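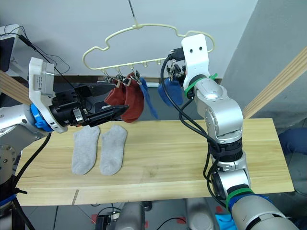

Unit 3: Faults in Two-Arm Work
Notes by Hiu-tung Yeh

Most of the faults students log in this unit are small. A clip misses, a sock slips, a cable catches. Today we cover how to read a fault like that and what to do before restarting. The case is the hanger task on the Skidmont cell, run 39 in the shared log.

What went wrong

The task is to clip socks to a hanging rack using both arms. In run 39 the controller marked a sock as clipped when the gripper closed and the arm reached its target height. The clip had closed on the fold of the gripper pad. When the arm backed away, it pulled the whole hanger with it. The force limit stopped the left arm, but the right arm kept going until the operator, Wen-hsiung Ko, pressed the stop.

There were two separate faults. The first was a false success: the check used arm position and never tested the grip on the sock. The second was worse. A stop on one arm did not stop the other. 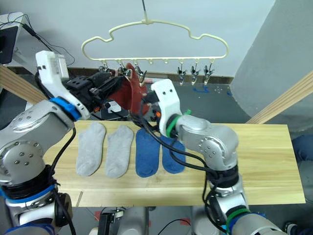 Figure 2. Both arms at the hanger, with a red sock at the clips. Note the cables lying across the blue socks.

Cables matter here for a reason that was not part of run 39. A loop that rests on the table can drag a sock out of place, and the next pick then starts from a wrong position. Log this as a setup fault, not as a grip fault.

The hanger is also a moving target. It hangs from one hook, so any pull on a clip can turn it. Positions saved before the pull should be thrown out.

Before you restart

1. Press the stop and confirm that both arms have halted. Read the state of each one on the screen.
2. Keep hands out from between the grippers until power to both is off.
3. Write down the fault code and the time. Run 39 gave code 586.
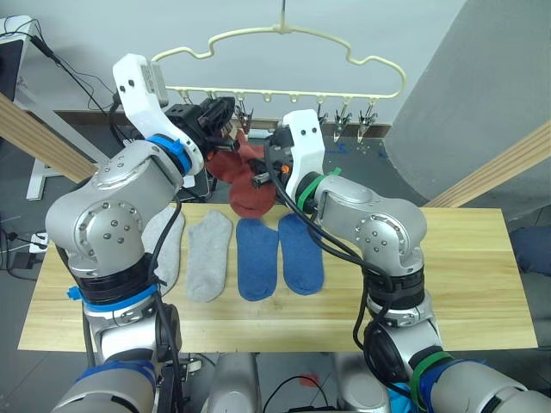 4. Free the sock by hand at the clip. Do not open the gripper by command while the hanger is under load.
5. Let the hanger come to rest and take new positions.
6. Restart at low speed with the linked stop turned on.

For next time, read the Hemar notes on linked stops and bring one fault from your own log.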